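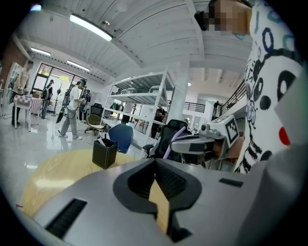
Wollinitz Handheld Gripper Kit – our notes before you buy

Price as reviewed: $2,061 for one gripper, charger, calibration card and a year of the recording software
Extra gripper: $554
Sold by: Rondent
Also considered: Clindska Solo, Lam G2

Wollinitz sells this kit as a way to collect manipulation data without a robot. One person holds a gripper, does the task, and the recording goes off to be turned into training episodes. The pitch is that anyone can learn it over a coffee break and that one afternoon gives you a usable dataset. We bought two grippers in July and the first claim held up better than the second.

What comes in the box

The grip body, a wide-angle camera already fitted, two sets of soft fingertips, a charger, a USB cable that is too short, and a printed card for calibration. There is no carrying case at this price. The Lam G2 costs less and has one.

Build

The shell is plastic and feels like it. It has survived two drops onto tile with scuffs only. The trigger is good: even pull, no grit, and it returns fully every time. The fingertips wear faster than the spec sheet suggests. Ours started to shine at the contact edge after 9 days of folding and sorting work, and replacements are sold only as a full set.

Weight is the usual complaint with this type of tool. Wollinitz says the balance point sits over the wrist. It sits in front of it, and by the end of an hour you know exactly how far in front.

Camera and tracking

The fisheye view is wide enough to keep the fingers and most of a room in one picture, and that's the main reason to pick this kit over the Clindska Solo. The price you pay is that everything else in the room gets recorded too. If you work in a shared space, expect coworkers, visitors and whatever is going on by the windows to end up in your footage. The software includes face blurring. It caught every frontal face in our test recordings and missed several in profile, so somebody still has to check.

Tracking was steady in rooms with furniture and shelving to lock onto. Facing a blank wall it drifted, sometimes by enough to spoil the episode. Glossy floors under strip lights gave us trouble as well. The manual gives reflections one sentence, telling you to "avoid unsuitable surfaces." We would like to know which ones.

Two-handed work

Pairing a second gripper takes four steps in the app and failed on the third step more often than we would accept at this price. Once paired, the two recordings stayed in sync for a full session. Firmware 10 is supposed to fix the pairing. We installed it and saw fewer failures – fewer, still not zero.

Software

Recording is simple. Export is slow, and the time estimate is fantasy. After the first year there is a subscription, and neither Rondent nor the Wollinitz site shows the renewal price until you are logged in. Ask for it in writing.

Who should consider it

Labs that already have someone to clean up data, and that need a wide view. If you want a box that turns an afternoon into a finished dataset, keep your money for now. Smaller teams should try the Lam G2 first.

Returns

Rondent accepts unopened kits only. Opened grippers go back to Wollinitz for repair or exchange, with shipping at your cost.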